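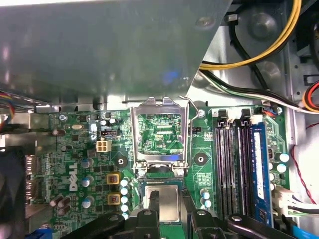 Okoro adds Platow desktop to business range, with socketed processor and longer parts supply

Okoro has added a compact desktop called the Platow to its business range, with deliveries to UK resellers due to start in July. The machine was shown to trade buyers at the company's Idcombe office on Tuesday.

The Platow replaces two older models and uses one main board across all three versions. The processor is socketed on each of them, and memory and storage are fitted in standard slots. The entry version has 8 GB of memory and a 256 GB drive. The middle version doubles both figures, and the top version adds a second drive bay and a larger power supply.

Kyu-ri Song, product manager for desktops, said the shared board was the main change from the previous range. Resellers had been holding separate spares for each model - boards, front panels and fan assemblies - and will now need one set. Okoro will supply parts for seven years from the date of the last sale, up from five.

The case opens without tools. Fan speed is set by firmware, which offers a quiet profile and a standard profile, and administrators can lock either from the management console. The firmware can be rolled back by one version. Earlier Okoro desktops did not allow this, and a faulty update last winter left a number of customers waiting for a fix.

Orders of 100 units or more can be shipped with a customer's own disk image already loaded. The service is free above 1000 units and charged per machine below that. Imaging will be done at the Dendovcombe warehouse, where Okoro also handles warranty returns.

Ravindran Iyer, who buys equipment for a group of further education colleges, said the parts commitment mattered more to him than processor speed. His present estate includes 176 desktops that are out of support and cannot take a current operating system. He has asked for two Platow units on loan before placing an order.

Okoro did not give a price for the top version. The other two will be priced at the same level as the models they replace, according to Joon-young Min, the company's sales director. A version with built-in wireless is planned for later in the year - the July models need an add-in card, sold separately.

Drivers and the service manual will be posted on the Okoro support site when the first units ship.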